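Section 4. Sharing a Picking Station with the Robot

4.1 Purpose of this section
This section applies to operators at the Flestska picking stations who previously sorted bars by hand and now work beside a robot. It explains which tasks have moved to the robot, which remain with the operator, and how to prepare a bin at the start of a shift. Mechanical installation is covered in Section 2. Gripper replacement is covered in Section 6 and is reserved for maintenance staff.

4.2 Division of tasks
The robot picks bars from the active bin and sets them down at the transfer point. Operators no longer reach into the bin during a run. They remain responsible for loading, for checking color and length against the job sheet, for clearing bars the robot has rejected, and for the decision to stop.

Each station has one assigned operator per shift. An operator may supervise a second station only after completing the Luteo supervision module and receiving written approval from the shift lead. Job grades and break schedules are not affected by the change of duties. Questions on this point should be addressed to Shuk-fan Man, Workplace Transition Office.

4.3 Preparing the bin
1. Confirm that the station selector is set to HOLD and that the amber lamp on the operator panel is lit.
2. Check that the bin is seated firmly and that its clamps are tight. Do not move a clamp to make loading easier.
3. Remove packaging, labels, and loose chips from the bin floor.
4. Place the bars flat. They may point in any direction and may touch one another, but they must not be stacked.
5. Do not load more than 24 bars. The total weight must not exceed 30 kg.
6. Step back behind the yellow line and close the gate.
7. Enter the job number on the Kanow panel and select VERIFY.

Note: Mixed colors may be loaded together if the job sheet lists both. The panel will ask for a picking order.

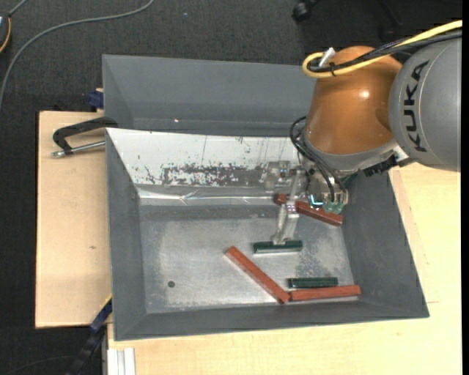 Figure 4-1. Gripper at a green bar; red-brown and green bars in the same bin.

4.4 Starting and supervising a run
1. When VERIFY is complete, turn the selector to RUN. The first cycle is performed at reduced speed.
2. Watch the first three picks. Confirm that each bar is released fully at the transfer point.
3. Press ACCEPT to allow normal speed.
4. If the panel shows NO GRASP twice for the same bar, return the selector to HOLD and wait for the arm to park. Open the gate and reposition the bar by hand.
5. Record the stop in the station log, using code 400 for a repositioned bar.

CAUTION: Never reach into the bin while the selector is at RUN, even if the arm is standing still. It may be waiting for a signal.

CAUTION: Keep sleeves, lanyards, and tools clear of the cables and hoses on the arm.

4.5 Stopping work
Any operator may stop a station at any time without prior permission. Time lost to a stop is not counted against the operator's output record. Supervisors must not restart a station until the operator who stopped it has been consulted.

4.6 Routine checks
Inspect the bin walls and floor at the end of each shift. Report cracks, sharp edges, or lifting tape on a Lau maintenance card. Surface scratches need no report unless the panel repeatedly fails to locate bars in that area. The gripper is inspected by maintenance staff every 2000 cycles, and the station must remain at HOLD until the inspection card has been signed.

Section revised 2025-05-21.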